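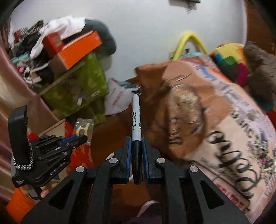

Permanent marker, black cap.

Section 6. Mounting and Zeroing the Scope

6.1 Before you start

The Bistura scope is supplied with two steel rings, a hex key and a lens cloth. A torque driver is not supplied. The rings fit standard Picatinny rails and the Derau one-piece rail. They do not fit dovetail receivers without the adapter described in Section 9.

WARNING: Remove the magazine, open the bolt and check the chamber by sight and by touch. Repeat the check each time the rifle is picked up during this procedure.

6.2 Fitting the rings

1. Wipe the rail and the ring bases with a dry cloth. Do not oil either surface.
2. Set the lower half of each ring on the rail. Push both rings forward against the front face of their slots and hold them there.
3. Tighten the base screws to the value stamped on the ring.
4. Lay the scope in the lower halves and fit the caps. Leave the cap screws loose enough for the tube to slide and turn.

Note: The gap between cap and base should be equal on both sides. An uneven gap will turn the scope as the screws are tightened.

6.3 Eye relief and level

1. Set the magnification to its highest setting.
2. Shoulder the rifle in the position you normally shoot from. Slide the scope back and forth until the full image shows with no dark ring at the edge.
3. Level the rifle on a rest, then turn the tube until the vertical line of the reticle matches a plumb line.
4. Tighten the cap screws a little at a time, in a cross pattern, to the value on the ring. Check the level again.

CAUTION: Do not use thread locker on the cap screws. Damage to the tube from overtightening is not covered by the Seter warranty.

6.4 Bore sighting

Remove the bolt and look through the barrel at a target 25 yards away. With the target centered in the bore, turn the elevation and windage dials until the reticle rests on the same point. Do not move the rifle while turning the dials. If a dial reaches its stop before the reticle is on target, return it to center and check the rings – the usual cause is a ring seated in the wrong slot.

6.5 Zeroing at 100 yards

1. Fire three rounds from a steady rest at the same aiming point.
2. Measure from the center of the group to the aiming point.
3. Correct both dials. One click moves the point of impact 1/4 inch at 100 yards.
4. Fire three more rounds and repeat if needed.
5. Loosen the dial set screws, turn each dial cap to 0 without moving the dial, and tighten the set screws.

Note: Allow the barrel to cool between groups.

6.6 Care after zeroing

Check the ring screws after the first 70 rounds and every 500 rounds after that. Owners of the Llewellyn heavy-recoil model should confirm zero at each check. Replace the ring screws at 1,000 rounds.

Revised November 30, 2023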